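To: prudulia-pantry list
Subject: Re: Reading date codes on imported snacks (was: stale crackers again)

On the evening of the first of the month, a list member wrote:

> I keep getting soft crackers from the Flallar shop on the corner, and
> the packets all say they are good for months yet. Is there any point
> in going by the printed date? I keep my stock in a cupboard over the
> stove and I usually buy 5 or 6 packets at a time.
>
> Also, does anyone still use the big tins from Salehi? I have 2 and the
> lids have gone loose.

I would still go by the date, but you need to know which date you are looking at. A lot of snacks made for sale in China carry the date of production and then a shelf life in months somewhere else on the packet. If you read the production date as a best-by date you will throw out good food, and if you read it the other way you will keep things too long. Look for the shelf life in the small print on the back and add it on yourself.

The order is normally year, month, day. It may be stamped on the seal, or on the back panel, or the back panel may just tell you to look at the seal. The ink rubs off easily. When I bring things home I copy the month onto a strip of masking tape and put it on the packet before it goes on the shelf.

Your cupboard is the likelier trouble. Over the stove is the warmest and dampest place in most kitchens. Fried snacks have two separate problems, and the date only covers them if the packet has been stored somewhere cool. They take up moisture and go soft, and the oil in them goes off. Soft ones can be brought back with 5 minutes in a low oven on a flat tray. Oil that has gone off cannot be fixed. It smells like old paint or crayons, and those should go in the trash.

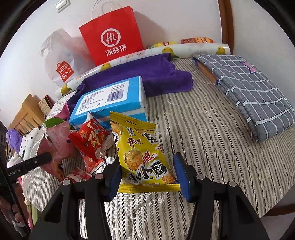 Prudulia Pantry Letter, No. 30

The small packets sold for one sitting are easier to deal with than the family size. They cost more by weight, but you finish one and the rest stay sealed. If you do buy the 500 gram bags, split them into jars the day you open them. Folding the top over and putting a clip on it is fine for a night or two and no longer than that.

Check the seals at the shop as well. Press the packet lightly and see if it holds its air. A small leak along the crimp will let it go soft well inside the date, and I suspect that is what you are getting from Flallar if only some of the packets are bad. If every packet in the box is bad, ask them where the box was kept. Mine had a delivery sitting by the back door through most of March and they gave me my money back when I asked.

On the Salehi tins, yes, I still use them. The body of the tin is good but the lid was never tight, even new. I tried a ring of kitchen parchment under the lid and it helped a little. What worked better was the rubber gasket Botgate sells for their canisters - the larger of the 2 sizes fits with a bit of stretching. Wash it first or everything will taste of rubber.

I would not keep crackers and anything spiced in the same tin, gasket or no gasket. The smell gets into the crackers within a day.

If anyone has a source for the gaskets other than mail order, please post it to the list. The postage is more than the part.

--
To leave this list, send a blank message with "unsubscribe" in the subject line.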